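Hand-held grippers: play in the finger joints and cleaning of the pads
Forum: Praton Builders > Maintenance and repair

bentkey
Posted 15 November 2023

Hello all. I look after one pair of hand-held grippers, left and right, Praton linkage type with the Pleva pads. After 437 closing cycles on the left unit I can feel play at the finger tips. When I close it on a soft thing, one finger arrives a little before the other and the object turns in the grip. The right unit has done the same work and is still tight.

What I did until now: I tightened the pivot screws by hand, with the short key. The play was gone for one afternoon and then it came back. I also cleaned the pads with dish soap. I have not opened the housing. Is there a correct torque for these screws, or does everybody do it by feeling?

oxbow_m

By feeling, but not the way you do it. If you tighten until the play is gone, the finger becomes stiff and the trigger spring can't open it fully. Tighten until it stops, then go back a very small part of a turn, and fix it with thread locker. The weak kind, please. With the strong kind you will need heat to remove the screw, and the arm is plastic.

Which thread locker do you have now? If the answer is none, then you have found your problem.

bentkey

None. The building guide of Praton does not mention it, or I did not see it. I read it two times.

ferrule

I do not agree with oxbow_m about thread locker on these. It can creep into the bushing and then you have a joint that sticks at one position. I use new nylon lock nuts and change them every May, together with the pads. It costs almost nothing.

Also please look at your pads before you blame the screws. If the surface is greasy, the object will turn even when the joints are perfect.
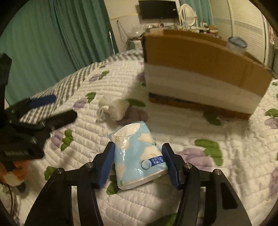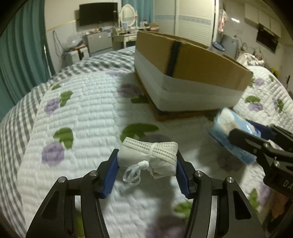

Screws first, then pads, this is my order, and I do it for each finger separately. Hold the arm with two fingers directly at the joint and push sideways. If it clicks, that joint has play. If it only bends, leave it alone. On the fingers you have two silver pivot screws each, and they should be checked as a pair, otherwise you tighten one and the play moves to the other. For the pads I use a soft brush and water with a little alcohol, always along the ribs. Then I test with something light and compressible, for example a folded mask like the one between the blue pads in the second picture, held only loosely. A stiff box tells you very little, it will stay in place even with bad pads. The tissue pack is good for the next step, with the plastic wrapping you notice very soon if there is still soap on the rubber.

oxbow_m

The creeping happens only if you use too much. One small drop on the thread, not on the head, and you wipe it before you put the screw in. I have 2 pairs running like this and both are past 1,000 cycles with no sticking.

About alcohol: which percent? I had pads from Flomine that became hard and shiny from it.

ferrule

70 percent, and then I mix it with water, so the result is much weaker. I have no experience with Flomine pads, only Pleva.

bentkey

Thank you both. I did the sideways test now. On the left unit the upper joint of the left finger clicks, the other three do not. So it is one joint, and I was tightening all four like a fool.

I took out that screw. The hole in the arm is slightly oval, I can see it without a magnifier. Can this be repaired or do I print a new arm?

ferrule

New arm. You can press in a thin sleeve, but you must drill the hole very straight and without a drill stand it will be worse than before.

arcwelder9

I repaired mine with a brass sleeve and it is good. But I agree about the drill stand. For printing, lay the arm flat so that the layers do not run across the hole. There is a changed file in the Arnaud folder with a thicker wall at the joint, it fits the same screws.

oxbow_m

The Arnaud file is good, I can confirm, but the slot is a little shorter and the cable may rub there. File the corner round before you mount it.

bentkey

Printing the Arnaud arm tonight, flat. I will try the lock nut on the left unit and one drop of thread locker on the right unit, and write again when they have some cycles.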